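The Last Chore Standing
Robots can weld a car door in the dark. Can they put away the laundry yet? 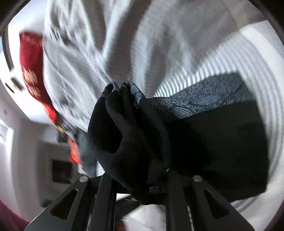 A two-fingered gripper holds a gathered piece of soft black fabric, with other fabrics around it.

Ask Zulmira Macedo what she wants from a robot and she doesn't mention self-driving cars. She wants somebody else to deal with the laundry. She has worked on machines that handle cloth for 15 years, first on a shop floor where they fed towels into a hemmer, and now at Zerkness, a small company in a former dental office in Basetham. The waiting room is still a waiting room. The fish tank is still there too, and the fish are doing well.

"People come in and ask to see the robot do the dishes," she says. "Dishes are lovely. A plate is the same plate every time you look at it. Bring me a T-shirt and we'll talk."

I brought her a T-shirt. I also brought a fitted sheet, because I'm a terrible guest.

The trouble with cloth is easy to feel and hard to write down. Pick up a mug by the handle and the rest of the mug comes along. Pick up a shirt by the hem and the collar goes wherever it likes, the sleeves swing, and half the thing folds in behind itself where no camera can see it. Every grab makes a new shape. A person sorts this out with a flick of the wrist and barely looks down. A machine has to work out which bit is edge and which bit is just a wrinkle, and black fabric makes it worse, since the shadows that give away a fold hardly show up at all.

Then there's the matter of things touching other things. Laundry at home doesn't arrive one piece at a time on a clean belt. It comes as a heap, prints against stripes against plain white, and a gripper that closes on a dark sock may well come away with part of a pajama leg.

Zerkness has two machines it will show a visitor. Voto is the older one, a single arm bolted to a bench, and its whole job is to take one item out of a pile. I watched it for most of a morning and I could have stayed all day! It hovers, dips, pinches, lifts and gives a little shake that looks for all the world like impatience. On washcloths it was wonderful. It went through a basket of them without a miss. My T-shirt took it four tries, and on the third it very carefully picked up a corner of the tablecloth.

Arai is the newer machine, with two arms, and it folds. Give it a hand towel laid more or less flat and you get back a neat square, every time I saw it run. Give it a shirt and it needs 5 minutes, with long pauses while it thinks. The folded shirt was good, better than mine. The fitted sheet went on for quite a while and ended as a sort of dumpling, which Macedo kindly pointed out is how most people's fitted sheets end.

So, can machines do household chores yet? Some of them, yes, and it's worth being excited about. Floors are well in hand if you pick up your cables first. Lawns, too. On the shop floor, machines already move boxes, drive screws and sort parts day and night. What links these jobs is that the objects hold their shape, or the room has been set up to suit the machine. Laundry offers neither comfort.

Skye Ritchie runs a wash-and-fold shop three streets away and has let the Zerkness team watch her staff work. She isn't worried about her business. "They asked how we know a sleeve is inside out," she told me over the noise of the dryers. "I had to go and do it slowly to find out. You reach in and it feels wrong." She would happily take a machine that pairs socks, she added, and would pay real money for one that could find the missing ones.

That feel is where Macedo thinks the next gains will come from. Cameras have gotten very good very fast, but fingertips lag behind. A person can tell one layer of cotton from two just by rubbing it, and Voto can't. Her group is trying out softer pads this summer and hopes to have them on both of Arai's arms by October.

Before I left she ran the T-shirt once more. Voto got it on the second try, held it up by one shoulder, and waited there with the sleeve turning slowly until somebody remembered to press the button.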